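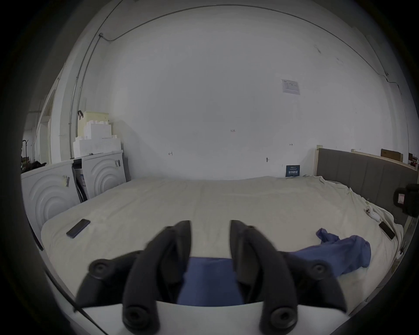
Dormir en la isla cuando se va todo el mundo

Septiembre, octubre, y los hoteles cierran. Uno detrás de otro. Se bajan las persianas, se enrollan los toldos, los gatos cambian de calle. Y entonces empieza la otra temporada, la de los que se quedan a pasar el invierno en habitaciones alquiladas por meses, con las sábanas de otro y una estufa que hay que pelear cada noche.

Llegué en abril, cuando eso ya se acababa. Quería hablar con los últimos.

Vangelis Sfakianakis alquila cuatro cuartos encima de la ferretería. En verano los llena solo, por teléfono, con clientes de toda la vida. En invierno cobra la mitad y pone condiciones: nada de freír pescado, la ropa se tiende en la azotea, el agua caliente hasta las diez. «El que viene en enero viene a dormir», dice. «A dormir y a que no le hablen.» Él tampoco habla mucho. Me enseñó la llave, me señaló la escalera y se volvió a sus tornillos.

Las camas. De eso se queja todo el mundo, y con razón. Colchones comprados para turistas que pasan tres noches, no para alguien que va a vivir ahí hasta Semana Santa. Gemma Lockwood, traductora, de Leeds, se trajo el suyo en el ferry el segundo año. Pagó más por el colchón que por ella. Lo cuenta riéndose, pero el primer invierno acabó en el fisioterapeuta, y para ir al fisioterapeuta hay que coger el barco, y si sopla norte no hay barco.

El barco, siempre. La oficina de Justport, en el muelle, abre cuando abre. En invierno son tres salidas por semana si el tiempo quiere. La gente mira el mar desde la ventana antes de poner el café, y luego llama igual, por si acaso. En febrero estuvieron seis días sin conexión. Se acabaron los huevos, la levadura, las pilas. Pan hubo: Zervas, la panadería de la plaza, guarda harina para un mes y abre todas las mañanas a las seis.

Zoi Politis nació aquí y se fue a los dieciocho. Volvió con cuarenta y tantos, sin casa, porque la de sus padres se vendió. Paga alquiler en el pueblo donde aprendió a andar. Le parece raro y le parece normal, según el día. Lo peor es mayo: hay que sacar las cosas, meterlas en cajas, dejar el cuarto limpio para el que viene a pagar el triple. Algunos se mudan al continente. Otros, a casa de una prima. Ella pasa los veranos en el almacén de un amigo, con un ventilador y una cortina, y trabaja doce horas en un restaurante, asi que tampoco lo pisa.

Los números son pequeños. En el censo figuran 789 vecinos. En invierno se quedan 262, según la lista que lleva el médico para la vacuna de la gripe, que es la lista de la que se fía la gente. En agosto, 2000 plazas hoteleras y ni una libre.

¿Y por qué no se construye? Lo pregunté en todas partes. Lefteris Lambrakis, albañil, se encogió de hombros. El agua no da. El terreno lo compran fuera. Y lo que se arregla se arregla para el verano: paredes blancas, suelo fresco, ni un radiador. Él pide que al menos aislen los techos. Lo ha hecho en dos casas y dice que la diferencia se nota en los huesos.

Viola Grasso, ceramista, resolvió lo suyo por la vía larga. Ocho inviernos en el mismo cuarto, hasta que la dueña le propuso quedarse también en verano. Sin contrato, un apretón de manos y una bandeja de dulces. Puso cortinas gordas. Compró mantas en Retar, una tienda del puerto que vende tambien anzuelos y uniformes escolares. Colgó un cuadro, y para ella fue lo del cuadro, el clavo en la pared, lo que cambió las cosas. Antes no se había atrevido a hacer un agujero.

Las noches son largas. Hay un bar, una partida de cartas que nadie gana del todo, una tele con el volumen bajo. A las once está todo apagado. Se oye el generador del muelle y algún perro — y el viento, claro, que entra por la rendija de la puerta aunque pongas una toalla.

El día que me fui Vangelis estaba pintando el rellano. Ya tenía la primera reserva, una familia con dos niños. El inquilino del fondo había bajado sus cajas al portal y esperaba una furgoneta. Café en vaso de plástico, sentado encima de la caja de los libros. Le pregunté adónde iba. De momento, a casa de su hermano.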